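Niltura Waxed Field Coat

By Wróbel. Women's and men's sizes, in Peat or Slate.

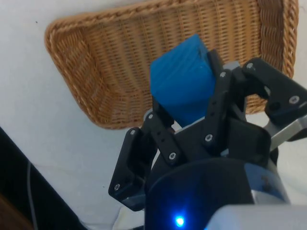
The Niltura is a hip-length waxed cotton coat for people who own a perfectly good umbrella and have no idea where it is. Wróbel have been making it for 18 years and have changed it twice, once to move the pockets and once, after complaints, to move them back. It has a corduroy collar, a two-way zip under a studded placket and a back vent that lets you sit on a low wall without undoing anything. The lining is a check in bright blue, much the same blue as the block over the wicker basket, and it stays out of sight until the wind gets under the hem. If you were hoping for a lining in a sensible colour, the Palex has one.

Fit

Cut for a jumper underneath. If you don't wear jumpers, go down a size. If you wear two, stay where you are and accept that your arms will stick out a little. The sleeves are on the long side and turn back once without looking as though you borrowed the coat. Antigoni Mavromatis in our shop is usually between sizes and takes the smaller one, then complains in October and is fine by spring.

The cloth

100% cotton, dry-waxed, so it won't leave a mark on the sofa or on other people's cars. It does smell faintly of wax when new. Some customers write to ask how to get rid of this and some write to ask how to keep it. Air it on a hanger for the first, shut it in a cupboard for the second.

It will crease at the elbows and go pale along the folds. We don't take returns for this, as it's what waxed cotton does and most people are paying for it.

Pockets

Two bellows pockets at the front, with flaps. Behind them, a pair of handwarmers lined in moleskin. Inside on the left there is a zipped pocket which takes a passport or a paperback, provided the paperback is short. The Fluter hood packs into the collar and is sold separately, a decision we have raised with Wróbel more than once.

Care

Sponge with cold water. No soap, no machine, no tumble dryer, no "quick rinse". Re-wax when rain stops beading on the shoulders. A tin will do one coat with a bit over, and the job goes better in a warm room with newspaper down. If you'd sooner not, send it to us and Renata Acuña will do it at her bench. Allow up to 30 days in autumn, when everyone remembers at once.

Repairs

Studs and zip pulls are replaced free for the first 2 years. Torn linings can be patched, though we only have the original blue, so the patch will match and the rest of your coat may have faded around it. We don't repair dog damage under the guarantee. We will do it for money, and we'd like to hear what the dog is called.

Delivery and returns

Sent folded in a cardboard box with a hanger. Unworn coats can come back for a refund or another size. Please check the pockets first.

Page updated Nov 30, 2019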